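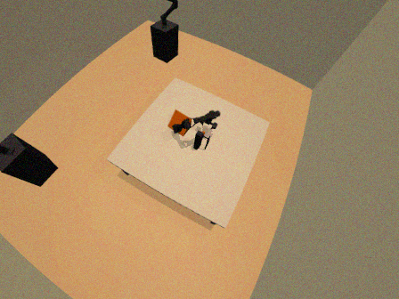

*Figure 1. Rendered view of a white square table on an orange floor.*

# Who Said So? Attribution of Casualty Claims in Press Coverage of the Brasudach Ceasefire

Final project report, Department of Journalism and International Affairs, Liswood College

Submitted February 10, 2025

## Summary

This report examines how English-language news outlets attributed claims of death and injury during the first months of the ceasefire in the Brasudach valley. The study draws on 566 articles published by 20 outlets over a period of 11 weeks beginning in November. Each article was read in full and coded for the source of its first casualty claim, the wording used to introduce that claim, and any later correction.

The main finding is that 224 of the articles rested their first casualty claim on a single official source belonging to one of the two parties to the conflict. Most of these named the source clearly. A smaller group used general terms such as "officials" or "authorities" without stating which side those officials represented. Corrections were uncommon and were often placed where a returning reader would be unlikely to find them.

## 1. Background

The ceasefire covers the valley floor between Brasudach and the market town of Gralgate, together with the road that links them. Under its terms, both parties agreed to withdraw heavy weapons from the road, to permit the return of residents, and to report incidents to a joint monitoring office at Gralgate. Incidents continued after the agreement took effect. They included mortar fire near the upper villages, injuries from unexploded shells, and several disputed shootings at checkpoints.

Access for reporters was limited throughout the study period. The road was open to press vehicles only on certain mornings, and mobile service above Gralgate was unreliable. Most outlets covered the valley from a distance and depended on statements issued by the parties, by the monitoring office, or by hospital staff. Under these conditions, attribution becomes the main tool a reader has for judging a claim. A statement that four people were killed means one thing when it comes from a hospital and another when it comes from the army accused of firing.

Coverage of the earlier fighting has been studied in two previous projects at the college. Both dealt with headlines and photographs. Neither looked at sourcing, and neither extended past the signing of the agreement.

## 2. Research questions

The project was organized around the following questions:

1. Who was the first named or described source for casualty claims in ceasefire coverage?
2. How often was the claim presented as confirmed, and on what basis?
3. When figures changed, did outlets tell readers that they had changed?

A fourth question, on the treatment of claims first made on social media, was dropped after the pilot stage. Too many of the original posts had been deleted to allow consistent coding.

## 3. Method

### 3.1 Collection

Articles were gathered through the Sartori news archive, to which the college library subscribes. The search used the place names Brasudach and Gralgate in combination with a list of terms for death, injury, and incident. Opinion columns, letters, and live blogs were removed. Where an outlet republished a wire story without change, the story was counted once for each outlet that carried it, as the readership in each case was different.

### 3.2 Coding

A coding sheet was prepared and tested on a small set of articles that were not used in the final sample. The sheet recorded the following:

- type of source (party to the conflict, monitoring office, hospital or medical staff, aid organization, resident or witness, reporter's own observation)
- whether the source was named, described, or left general
- verb of attribution (for example, "said," "claimed," "confirmed")
- presence of a statement that the figure could not be independently verified
- presence and position of any correction or update note

Two coders worked separately and then compared results. Differences were settled by discussion, with reference to the written coding rules. The most frequent disagreement concerned local administrators, who in the upper villages are appointed by one of the parties but also run civilian services. They were coded as party sources.

## 4. Findings

### 4.1 First source

Party officials were the largest single category. In the 224 articles noted above, an official of one party was the only source for the opening casualty claim, and no second source appeared before the end of the third paragraph. The monitoring office was the next most common source. Its share grew over the study period, as it began to issue a written notice each evening.

Hospital staff appeared less often than expected. The hospital at Gralgate restricted contact with the press early in the ceasefire, and later stories that cited it tended to repeat figures already released by the monitoring office. Residents were quoted widely, but usually further down in the article, and usually on damage to homes and livestock.

### 4.2 Wording

The verb "said" was the standard choice across all outlets. "Claimed" was used unevenly. Several outlets applied it to one party far more often than to the other, even where the two statements were of the same kind and had the same level of support. This pattern was present in both news reports and short summaries — it was strongest in the summaries, where there is little room for explanation.

"Confirmed" raised a separate difficulty. In a number of articles, a figure was described as confirmed when the only confirmation was a second statement by the same body. Readers would reasonably take the word to mean that someone else had checked.

### 4.3 Corrections

Revised figures were often introduced simply by publishing a new article. The older article remained available with its original number. Where notes were added, they were most often placed at the foot of the page and described as updates. Only a few gave both the old figure and the new one.

The checkpoint shooting on the Gralgate road shows the effect clearly. Early reports gave a death toll supplied by one party. The monitoring office issued a lower toll the following evening. Both numbers continued to appear in later background paragraphs, in some cases within the same outlet.

## 5. Limitations

The sample is limited to English-language coverage and says nothing about the local press, which had better access and a different audience. The archive stores the version of an article available on the day it was indexed, so silent changes made before that point could not be detected. The project also did not attempt to establish which casualty figures were correct. It measured how claims were presented and is not a record of events in the valley.

## 6. Recommendations

The following recommendations are addressed to student newsrooms and to editors who rely on remote reporting.

- State in the first sentence which side an official represents.
- Reserve "confirmed" for cases in which a separate source has checked the claim.
- Apply the same verb to statements of the same kind from each party.
- When a figure changes, place a dated note at the top of the original article and give both numbers.
- Check background paragraphs against the latest figure before they are reused.

## 7. Further work

A follow-up study could compare the English-language sample with radio bulletins broadcast from Gralgate, recordings of which are held by the station. Interviews with desk editors would also help to explain the uneven use of "claimed," which the present data can show but cannot account for. The coding sheet and the written rules have been deposited with the department office and may be consulted there on request.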